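Gunisura opens its Skeltville workshop to the public, crockery included

Robotics firm Gunisura will open the doors of its Skeltville workshop this December, giving local residents a chance to watch a robot arm lay and clear a table at a pace their own teenagers may recognise.

The open day runs from 10am to 4pm. Visitors can see the Konach arm handle bowls and dishes, ask the engineers awkward questions and have a go at guiding the gripper themselves. Last year's event drew 123 people, 18 of whom asked when it would do the ironing. The company has no date for the ironing.

Blue-and-white patterned tableware features heavily in the programme. Gunisura considered plastic plates and found that audiences paid far closer attention to the sort that breaks.
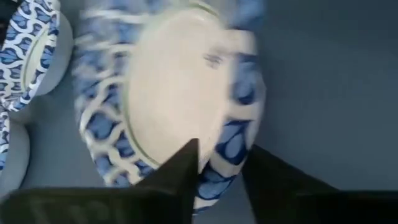
What's on

Demonstrations start on the hour in the Metwally Room and last 33 minutes, with time afterwards for questions. The hands-on session follows each one, and children are welcome if they bring an adult who can be trusted to behave.

Tea and cake will be served throughout the day by human beings.

Booking

Entry is free, but places at the demonstrations must be booked at the workshop reception or by telephone on extension 3811. Parking is limited and the bus stops outside.

Ends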